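Is a landlord required to paint between tenants?

Posted in Renting and Housing

Albertina Carrilho
I will be vacating a unit in the Gakidholm building in March after a tenancy of 3 years. The management company, Matić, has advised me that $1,000 of my deposit may be withheld for repainting. The walls were white at move-in and I have not altered them. Is a charge of this kind permitted?

Asto
The answer depends upon the state and upon the wording of the lease. As a general matter, a deposit may be applied to damage but may not be applied to ordinary wear. Faded paint and light scuffs are usually regarded as wear. Large holes, crayon and unapproved colors are usually regarded as damage.
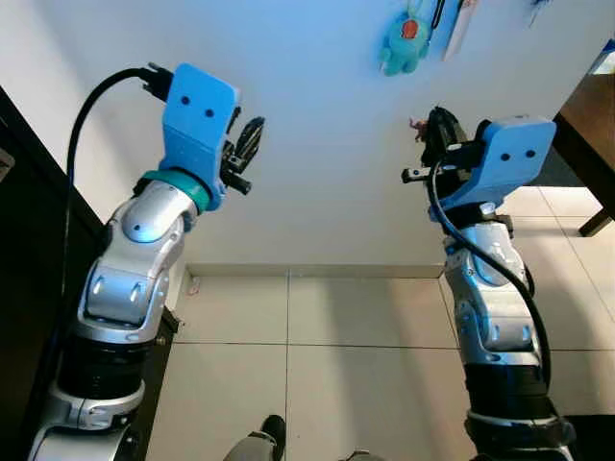 The age of the paint should also be considered. Many landlords treat interior paint as having a life of two or three years, after which little or nothing may be charged to the tenant. You should request an itemized statement in writing — a verbal estimate is of no use in a dispute — and keep a copy of the move-in checklist.

Indik
They tried this with me too. Deposit was $3,166 and I got all of it back after 2 letters. Send yours certified.

Albertina Carrilho
Thank you both. The checklist has been located and a written request will be sent to the office.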